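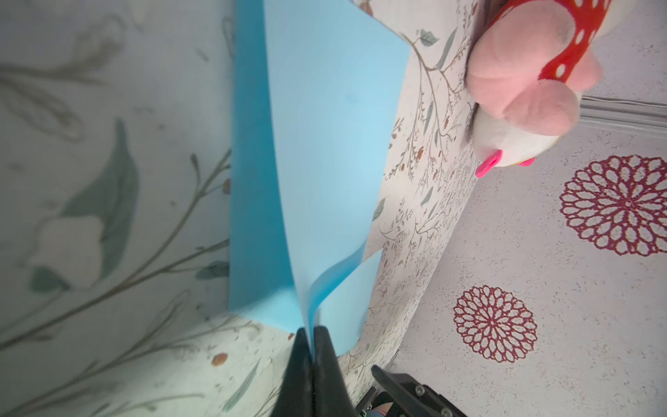

Brendan Ó Flaithearta wants the hull left bare until March and no barrier coat before then. Says we're sealing the water in, says it every time he walks past with a coffee. Might be right about the port side. Not convinced on starboard.

Home Log Hulls Rigging Engines Tools Contact
Search the log Go

11/11/19
Omis, hull below waterline, blister job cont.

Readings first. Meter is the Byun again, the old one with the cracked dial cover, so treat as relative only. Starboard forward: low, steady, same as last round. Starboard aft, under the head: low-ish. Port forward: fine. Port amidships down to the turn of the bilge: still high, needle swings if you move it a hand's width. Checked against the topsides for a baseline. Checked again after lunch, same story.

Chalk marks from last time had mostly rubbed off. Redid them in grease pencil. PLEASE nobody wipe these down with acetone.

Opened up the rest of the port blisters with the small grinder, soft pad, 45 degree-ish dish on each. Most are shallow, under the gel coat only, vinegar smell when they pop. A few by the speed transducer go into the first layer of mat and the fibers are pale and stringy there. Ground those back until the glass looked clear and stopped lifting at the edges. Biggest one is now 9 inches across. Ugly but it's sound at the bottom, tapped it all over with the screwdriver handle, no dull spots.

Fresh water rinse on everything port side, then again an hour later. Will keep rinsing daily, the styrene smell or whatever it is comes back overnight, which tells me stuff is still weeping out. Pressure washer would be quicker but the trigger is sticking.

Tent: humidity in the tent was 55 percent by mid morning with both heaters going, crept up once we started rinsing (obviously). Should have moved the dehumidifer hose outside the skirt before, it was draining onto the floor and going straight back round. Fixed. Temp at the hull surface 70, a bit less at the keel stub.

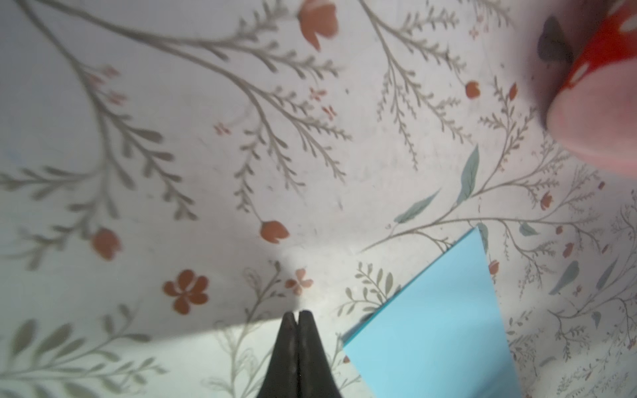 Keel stub stays cold whatever we do, all that iron. Pointed one heater at it and will check again before mixing anything. If it won't come up we do the stub separately and last.

Starboard fill. Went ahead on this side as the readings are good. Plurel resin, slow hardener, thickened with the brown fairing stuff to peanut butter. Total mixed for the starboard side 1335 g incl. the bit that went off in the pot. That was my fault, left it in the deep tub, got hot and smoked. Use the paint tray! Spread it thin and you get twice the time.

Order of work, so it's written down:
- wipe, dry rag behind it, change rags often
- wet out every dish with unthickened resin, stiff brush, work it in
- wait till tacky
- fill slightly proud, wide knife
- leave alone

The last one is where we go wrong. Every time someone goes back to touch up an edge it drags. Sand it tomorrow.

Blush: the test patch from last time had a greasy film on it in the morning. Warm water and a scotch pad took it off, then sanded clean with no clogging. So wash BEFORE sanding, everyone. Sanding the film in just pushes it down into the scratches and the next coat fisheyes.

Masking at the waterline is lifting in two places. Tape has been on too long. Pull it all and remask before barrier coat, don't try to save it.

Stock: plenty of resin, hardener is low. Asked Pavura for another can of the slow and they only had fast on the shelf. Fast is no use in the tent with the heaters on. They'll ring. Also need: roller sleeves (the thin foam ones), mixing sticks, gloves in large, every pair left is small.

Through-hulls. Pulled the old sink drain while I was under there. Bedding had gone hard and came off in crumbs. Core looks dry round the hole, no soft wood, will ream it back and put an epoxy ring in anyhow. Seacock body is ok, handle is seized. Soaking it.

Not done: transducer area glass, rudder (havent even looked), boot stripe. Rudder probably has water in it, they all do. Drill a small hole low down and see what runs out.

To decide: barrier coat starboard now and port in spring, or wait and do the lot together. Doing one side means a join along the keel, have to feather it. Waiting means the starboard fill sits bare all winter under a tent. Leaning to wait. Annoyingly that is Brendan's answer too.
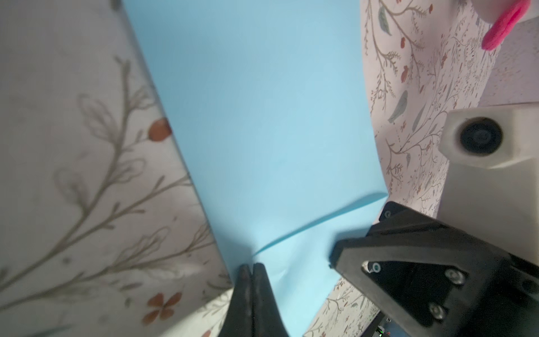

Mairéad Buckley: Wait, and do both sides together. We did a split job once and the join printed through the antifoul the first season. Also are you rinsing with cold or hot? Hot shifts a lot more of the acid.

Reply: Cold so far. No hot tap at that end of the shed. Could run a hose off the wash bay I suppose, will try it.

Brendan Ó Flaithearta: March. I said March.

tidewrack: Does the meter get fooled by the old bottom paint? Mine read soaking wet everywhere until I stripped the copper off.

Reply: Yes, take it right back to gel coat first. Ours was stripped before any of these readings.

Mairéad Buckley: And tape plastic sheet over a patch on port overnight, look for droplets in the morning. I'd trust that before the needle.

Leave a comment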